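The library on Jodport Road changed its hours in December, and I have had to move my whole week around it. It used to stay open until nine on Tuesdays. Now it closes at six, and I get off work at 5:30.

I went to ask at the desk. Lovisa Viklund, who runs the evening side, told me the late session averaged 49 visitors last year, down from 57 the year before. Saturdays get far more. I can't argue with that, but I was one of the 49.

What I used the time for was reading old local newspapers. They are on film and can't be taken home. I had reached the spring of 1961 and was copying out the ferry timetables, which were printed every week on the back page. My notebook has 724 entries so far. At the new pace I will finish the decade in a couple of years.

So it's Saturdays now. The parking lot fills up by ten and both film readers are usually taken, so I go at opening. The reader on the left has a sticky focus knob. I take the other one if I can.

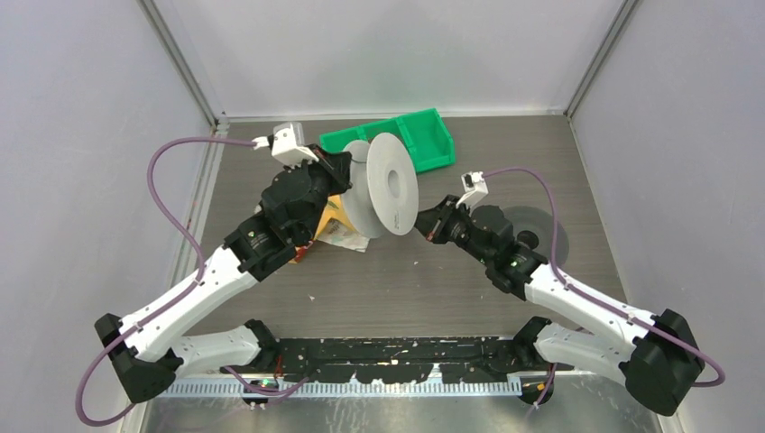
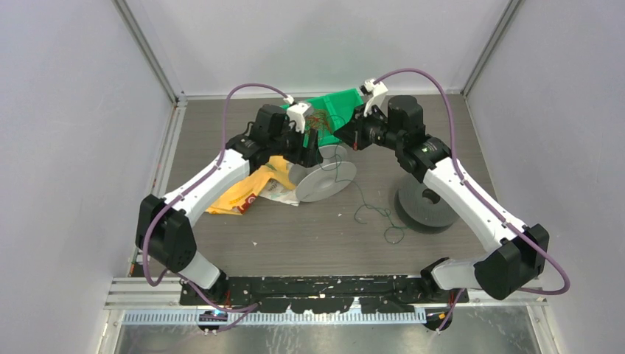 1 min read

I put in a comment card asking for one late evening a month. If you use the library too, the cards are by the front door, next to the book return.

Contact | © Notes from Limingate | Back to top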